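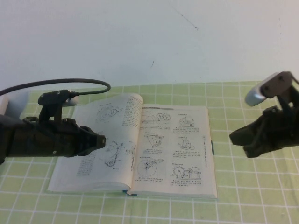 News > Business > Equipment and supply

Malwood opens buying round for two-arm benches, bids wanted by end of April

Last updated: Saturday, 4.40pm

Malwood is going out to suppliers for two new robot benches, two arms on each, for paper and book handling work at its Gutbridge site. Budget signed off this week. Bids close end of April, no extensions.

The benches are for bound volumes, mainly old technical books. Pages that don't lie flat, spines that fight back, ribbons and loose tabs. Arms come in from opposite sides with the book open between them. Suppliers should price for that layout and nothing cleverer.

"We've been caught before buying the arm and forgetting the rest," said Darcy Partington, head of purchasing at Malwood. "Brackets, cables, spare fingertips, a table that doesn't wobble. This time it all goes on one sheet."

What's being asked for, in short:

- price per bench, delivered and set up
- spare grippers priced seperately
- cable runs and mounting brackets included in the main price
- servicing for the first year, then a yearly rate
- training for the people already on the job

Bidders will be given a trial set of 100 books to work from, in several languages, Chinese included. Mechanism handbooks, pattern books, the sort with six little diagrams to a page and captions underneath. Trial target is 1000 page openings with no torn paper. Any tears, tell us. Hiding one rules the bid out.

Leasing will be looked at. Murray Pomare, who runs the floor at Gutbridge, would prefer to own.

"Lease is fine till you want to move a bracket and have to ring someone," he said. "But if the sums are better I'll live with it."

Second-hand arms also considerd, provided parts can still be got. Bench height and floor space drawings go out with the bid pack. Power is already in. Lighting is not, and has its own budget line, so please leave it out of your price.

Bolger, which fitted out the packing side, is helping check the bids and will not be bidding itself. Stock records stay on Vitis, the in-house system, and the benches must be able to send it a plain list of finished books. No other software work needed.

Visits to Gutbridge by arrangement, mornings only. Bid packs and questions: Coralie Wihongi, purchasing office, Malwood.

Ends

Comments

Merle Hapeta
Does the yearly service rate have to be fixed? Parts prices are all over the place at the moment.

Coralie Maihi
Good to see fingertips priced on their own. We went through ours far quicker than the quote said and it wrecked the budget.

benchfitter
is the bid pack out now or monday? rang the office, no answer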